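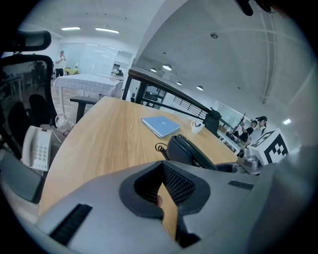 3.2 Shared tables and the things left on them

Figure 2. A shared table at the Plarkmont office, with two desk telephones, a closed laptop and a cup.

The second part of the study looked at tables that have no fixed user. At the Plarkmont office these are long wooden tables with chairs along them, and people sit where they find space. We wanted to know which objects stay on such a table through the day and which ones come and go with the people who use it.

We sorted the objects into two groups. Fixed objects belong to the table and are meant to be there for whoever sits down next. Telephones are the clearest case. Carried objects arrive with a person and are expected to leave with that person – laptops, bags, cups, notebooks, coats. The table in Figure 2 holds both kinds. The black telephone has its handset in place and its coiled cord lying out across the wood, and the light blue laptop is closed and set at an angle behind it, with a small white cup to one side. A second telephone, a white one, is at the left edge of the table in front of a mesh-backed office chair.

A closed laptop was the hardest object to code. In our interviews, staff gave it two different meanings. Some read it as a sign that the seat was taken and its user would be back soon. Others said that only an open laptop holds a seat, and that a closed one may be moved over to make room. We therefore coded closed laptops as "unclear" unless a bag or a coat was also at the same seat. Cups were treated in the same way. Several people told us they would sit down next to a stranger's cup but would not move it.

Telephones raised a different question. Most staff at Plarkmont make their calls on cell phones, and the desk telephones are used mainly for calls between floors. They still take up room. One person described pushing the telephone away with her forearm every morning before opening her computer, and a long cord makes the space it takes larger than the telephone itself. At the Ocampo office the telephones were moved to a wall shelf in July, before our visits began, and staff there rarely mentioned them.

The visits produced 451 coded entries from 13 tables. An entry is one object at one seat at the time of a visit, so a cup that stayed in place over two visits was entered twice. Patricio Zapata coded all of the entries, and a second coder went through those from 4 of the tables. Most disagreements were over bags placed on or beside a chair – whether they should count as part of the table at all. We decided to include them, as staff spoke of the chair and the part of the table in front of it as a single place. Entries for bags are reported separately in Section 3.3.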